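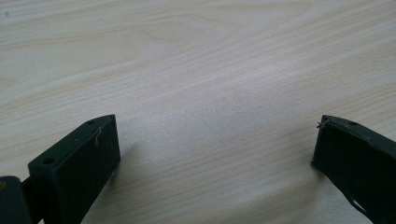

Good morning, all, and thank you for coming out to Irthorpe so early! I want to talk about wig care, and mostly about brushing, as that's where our customers at Kassab get into trouble. Think of the lines in a pale wooden tabletop, long and straight in one part, curving and bunching together in another – hair fiber does much the same, and your comb should follow it. Start at the ends, please, and take your time. (Pass the Cora bristle brush along here.) Then we'll take questions for 4 minutes or so.

Home Talks Wig Care Contact
© Prekeo Back to top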